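Shelf life of foil-wrapped bars after the printed date
Posted in Food Storage and Pantry
Asked by pelport_pantry, 10 Jul 2021

I keep a box of single-serve snack bars and crackers in a closet on an outside wall. In summer the closet gets warm in the afternoon and cools off overnight. The wrappers are the metallic kind, sealed at both ends. Several are past the best-by date, the oldest by 11 weeks. None are puffed up or leaking.

Two things I would like to know. Does the metallic wrapper make the date less important than it would be on plain plastic? And is there a way to check the seal without opening the packet? I would prefer not to throw the whole box away.

3 replies

Magdolna Kozma
A best-by date on dry snacks is a quality date. It says when the maker expects the flavor and texture to start dropping off. It doesn't mark the point where the food becomes unsafe, assuming the packet is intact and the contents are low in moisture.

Many metallic wrappers are plastic film with a very thin layer of aluminum deposited on it. Others contain actual foil. Both slow down oxygen and water vapor far better than clear film of the same thickness, and both block light. The weak points are the end seals and any sharp fold where the metal layer has cracked.

To check a seal, squeeze the packet gently and hold the pressure for a few seconds. If it goes flat and stays flat, it leaks. For a better test, hold it under water in a bowl, squeeze, and watch both ends and the back seam for bubbles. Dry it off afterward. The water test doesn't work on packets that hold almost no air.

Heat is your larger problem. Fats go rancid faster as temperature goes up, and nuts and seeds go first. Move the box to an inside wall, low down. I keep mine at 23 C or below and write the purchase month on the lid. The April box is still fine.
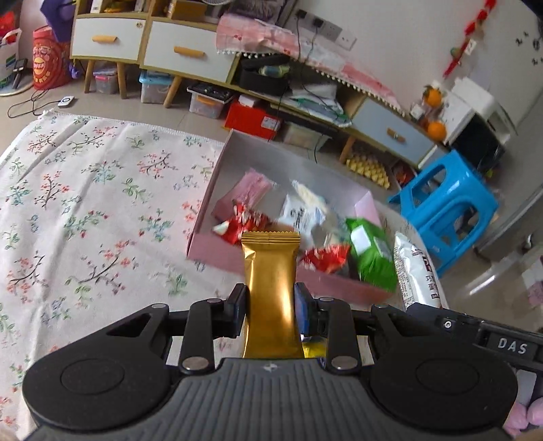 Noémi Bíró wants to add that the water test can pass a packet that has already gone stale, if enough oxygen was sealed in at packing. Smell is the better check for fats. A rancid bar smells like old paint or putty, and the smell is obvious once the packet is torn open.

bozsik12
just eat one and see. if it tastes like cardboard toss the rest. ive had crackers a year over and they were ok

Magdolna Kozma
Fine for plain crackers. I would not go by one packet for a mixed box, as the contents age at different rates. Open one of each kind, and discard anything with a split end whatever the date says.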